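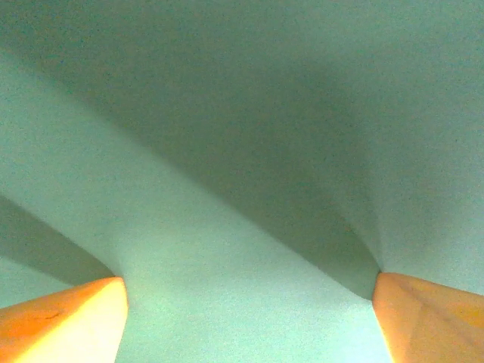
Statcombe Folding Solar Charger

We have been selling outdoor gear at Leltetti for a good long while now, and if there is one question that comes up every spring, it's how to keep a phone and a headlamp going when you're three days from the nearest outlet. The Statcombe is the charger we hand people when they ask. It folds up to the size of a paperback, it clips to the back of a pack, and it'll keep drinking in sunshine while you walk, eat lunch or take a nap under a tree (we recommend the nap).

The four panels are stitched into a tough canvas cover and open out flat. In full sun you can expect up to 12 watts, enough to bring most phones back from empty over a long lunch stop. On a hazy day it will be slower, of course, but it does keep going, and there's a small battery tucked in the pocket so that whatever you gather in the afternoon is still there after dark. We love that part! You can read in your tent at night on light that landed on your backpack that same day, and after all these years it still feels a bit like getting away with something.

Monique Marty took hers along the Grosau trail last May and wrote to us afterward: "Eight days out and I never once switched my phone off to save it. The clips are stiff at first, so open and close them a few times at home." Good advice, and we've passed it on to everyone since.

Details

Peak output: 12 watts
Weight: 800 grams, battery included
Outlets: two USB ports
Battery life: rated for 2,000 charges
Cover: canvas, wipe clean with a damp cloth
Comes with: four clips, a short cable, a drawstring bag

Getting the most from it

Lay the panels facing the sun as squarely as you can, and move them every hour or so if you're staying put. Keep the battery pocket in the shade -- a hot battery charges slowly and doesn't last as well. Light rain won't hurt the panels, but please close the rubber flap over the ports first. And do charge the battery fully at home before your first trip.

If you're planning to run a camera or a tablet as well, have a look at the Gaete, the bigger sister to this one. It weighs more, but families and small groups tend to be happier with it.

Orders and repairs

Orders leave our shop within two working days. Torn covers and loose ports can be repaired, and Wojciech Szczepańska at our bench is glad to look at older models too. Send a note with your order number and a few words on what went wrong.

Page updated 2022-04-04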